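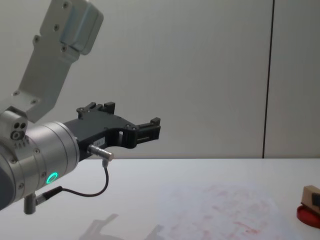

Skostero two-finger gripper: review after 11 weeks of bench use

The Skostero was assessed at the Remley workshop on light handling duties, chiefly hand-stamping of paper forms. Grip was consistent and fitting to the arm was straightforward.

One fault must be recorded. In September, after 2,000 cycles, the gripper lost its signal during a downward press and the fingers opened without a command. The stamp was dropped on 3 occasions before the unit was withdrawn. No injury occurred. The status light on the arm stayed green throughout, and operators had no warning.

The cause was traced to the external cable, which had worked loose at the gripper connector. Pralamov, the supplier, replaced it within 4 days. The fault has not returned.

Purchasers are advised to check the collar at the start of each shift and to keep hands clear while the arm is powered.

Suitable for light loads only. Not recommended for glass or blades.

Rosemarie Brandes, Equipment Safety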